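May, early

Up before six with the dog scratching at the door. Frost on the ute and the hose frozen solid, so I filled the chooks' water from the laundry. Had porridge and rang Delyth about the dry stone wall at Clemside. She says the bottom stretch has slumped again where the creek came through, and she wants it rebuilt before the ewes go in. I told her we'd get to it after the Girkura job.

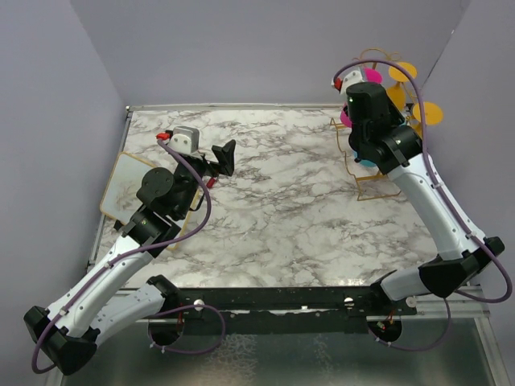
Drove over to Girkura with Eifion mid-morning. The load of stone from Dafis had come, 4 pallets, and one of them was mostly rubbish. Flat little bits you could use for hearting and nothing else. Eifion wanted to send it back. I said keep it, we always run short of hearting by the end, and he went quiet and started sorting.

We stripped out the old section down to the footings. The original builder had run the long stones along the face instead of into the wall, which explains the bulge. Laid the new foundation course by lunch and had the strings up. Ate in the ute with the heater on. Cheese and pickle, and the last of Heledd's fruitcake, a bit dry now but fine with tea.

The afternoon went slower. My left knee is no good for kneeling on cold ground and I kept getting up to walk it off. We reached the first row of throughstones at the top end but not at the gate. Eifion has a better eye than I do for the batter and I let him do the cheek end by himself. He took it down once and started again — I would have left it, but his second go was better.
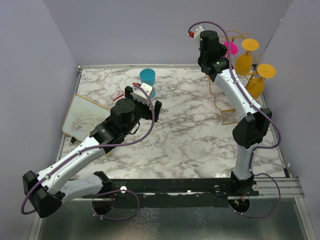

The two arms and the marble-patterned tabletop.

Home by half past four. A bill from the vet for $700, more than I'd allowed for, and a card from Bláthnaid, who is still in Destthorpe and has found a flat with a bit of garden. She asked whether silverbeet will grow in a tub. I'll write back tomorrow and tell her yes, if the tub is deep enough.

Soup for tea. Knee up on a chair with the wheat bag. Need to buy more string line, and gloves in a large, and ring Ffion about borrowing the trailer.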